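Learning to Say Less: Silence and Space in Two-Person Improvised Scenes

Student project report, Theatre Practice module
Theano Antoniadis
February 26, 2022
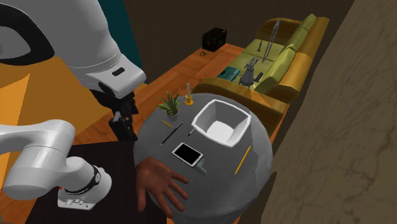 Figure 1. Computer-rendered room with a white robot arm, a round table and an orange wall.

1. What I wanted to find out

I came to improv through the student society in my first year, and like most beginners I talked all the time. I talked when I walked on, I talked while my partner was talking, and if there was ever a gap I filled it with a question. ("So, what are you doing?" is the one I still hear in my sleep.) Then last autumn I saw two older students do a scene in which a married couple waited for a kettle. There was hardly a line in it and the room was in bits. I went home completely fired up and wrote the first draft of my proposal that same night.

The question I ended up with was this: if two improvisers are made to wait before they speak, do their scenes get clearer, and do the players enjoy them more? I added a second question later, after a chat with my supervisor, which was whether the effect (if there was one) would last once the rule was taken away.

I should say straight off that this was a practice-based project with a small group. I have tried to be fair about what we saw in the room, but I was in the room too, usually grinning.

2. Background

A lot of beginner teaching in improv is about speed. You are told to say the first thing that comes into your head, to agree with it, and to add something. I think that is good advice for week one, when everyone is frightened. The trouble is that some of us never get past week one. We learn that a pause is a mistake and we go on treating it as a mistake for years.

My reading took me in two directions. One was physical theatre and mime, where the pause is part of the training from the start. The other was clowning, where a performer is often asked to come on with no idea at all and simply be looked at. I tried this in a workshop in my second year and lasted until somebody coughed.

What I couldn't find much of was anything practical on how long a pause should be in a spoken two-person scene, or how to practise it without it turning into a staring contest. That seemed like a nice small gap for a student project.

3. The group and the space

Five players took part, all from the society, plus me as the person running the sessions. Two had been improvising for less than a year, two had done a couple of years each, and one had played in a regular show in Foltden before coming to university. I had hoped for an even number so that everyone could be paired at once, but with five there was always one person watching, and this became one of the most useful parts of the whole thing. The watcher kept notes and gave the first feedback.

We met in the upstairs studio at Mandness, which is an old school hall split down the middle. The acoustics are awful for music and lovely for silence, because you can hear a shoe move. We had two chairs and a bench and agreed early on that these could be anything.

There were nine sessions across January and February. I missed none of them, and the players were very good about turning up considering how cold that building gets.

4. What we did

Sessions one to three: no rules

I wanted to see how everyone played normally, so for the first three sessions we did ordinary open scenes from a single suggestion. I didn't mention silence at all. The players knew the project was about "pace" and nothing more. At the end of each scene, both players and the watcher wrote down who the characters were, where they were, and what they wanted from each other. I borrowed this idea from an exercise we did in a devising class. If all the slips matched, the scene had been clear. If they didn't, something had gone astray.

Sessions four to six: the waiting rule

From the fourth session each player had to take a full breath, in and out, before every line. In the first minute they also had to do one physical thing before anyone spoke, such as picking something up, sitting down, looking out of a window. The slips carried on as before.

The first attempt was terrible! Everyone breathed like divers. One scene, set in a post office, was mostly sighing, and the watcher's slip just said "two people with chest infections". We laughed a lot and tried again, and by the end of that evening the breath had shrunk into something you wouldn't notice unless you knew.

The fifth session was where it started to feel exciting to me. A pair who usually go straight for an argument walked on, one sat on the bench, and the other stayed standing for a long time with her coat half off. It was obvious that she was deciding whether to stay. When she did finally speak, all she said was "You've painted it." The scene ran from there with no effort at all, and all three slips agreed on nearly everything.

Session seven: Wirivby

Wirivby is a game I made up for the project. The name comes from a misheard suggestion in session two (we never worked out what the person had really said) and it stuck. Two players do a scene. At any point the watcher can raise a hand, and from then on neither player may speak until something between the characters has changed. It can be small, a step closer or a glance away, but both players have to feel that it has happened. Then the watcher lowers the hand and they carry on.

I love this game and will be teaching it to anyone who stands still long enough. It is hard on the watcher, who has to pay proper attention, and it gives the players a reason to look at each other. The weak point is that a nervous watcher will keep the hand up for ages. We found it worked best when the hand was used once or twice in a scene and no more.

Sessions eight and nine: rules off

For the last two sessions we went back to open scenes with nothing in place. I wanted to see whether the waiting would hang about.

5. What I noticed

Clarity. The slips from the middle sessions matched far more often than those from the start, above all on the question of what the characters wanted. Place was a bit different. Players were already good at agreeing where they were, as someone nearly always says "Welcome to the bakery" in the first few seconds. With the waiting rule they said it less but showed it more, and the slips came out much the same.

Questions. There were fewer of them. I hadn't asked for this and hadn't planned to look at it, but two of the players brought it up on their own. One said that a question had always been her way of handing the work over to somebody else, and that with a breath in front of it she usually found she had something to say herself.

Enjoyment. This was mixed, and I think it's the most interesting result. The newer players took to the rule quickly and said they felt less panicky. The most experienced player found it frustrating for at least two sessions. He is very fast and very funny, and the breath got in the way of his timing. He came round to it with Wirivby, where the silence came in a lump and left the rest of the scene alone — and his scenes that night were the best I've seen him do.

After the rules came off. Some of it stayed. In session eight everybody still opened physically, without being asked. By session nine the talking had crept back up, mostly in scenes that had a strong comic suggestion. When the suggestion was plain (a bench, a Tuesday sort of feeling, a lost glove) the pauses came back by themselves.

6. Problems and limits

The group was small and they all knew me, and they knew by the end what I was hoping to see. The slips are a blunt tool too. Two players can agree on every detail of a dull scene, and there was at least one lovely scene about a lighthouse where no one agreed on anything.

I also had no proper audience until the sharing on the last evening, when a handful of friends came along. Silence with four people watching is very different from silence with one, and I'd have liked much more of that. My written log of the early sessions is thinner than the later ones as I was still working out what to put in it. My reflective journal for the module came to 3,000 words and I could have done with spending more of them on January.

7. What I would do next

If I could run it again I would start Wirivby in the second session and let the breath rule grow out of it. I'd also like to try it with a group of three on stage, because the silences there would have a different shape — who is looking at whom becomes a story on its own. One of the players has suggested using it with short-form games as well. I'm not sure it would survive, but I'd happily watch the attempt.

I have started using the physical opening in the society's beginner sessions, with the breath left out for now. The new people seem to think it's just how scenes begin.

8. Thanks

Thank you to the five players, who gave up warm evenings indoors for cold ones at Mandness, to Yang for reading two drafts and crossing out a great many exclamation marks, and to the friends who came to the sharing and sat so beautifully still during the kettle scene, which we did, of course, have to try for ourselves.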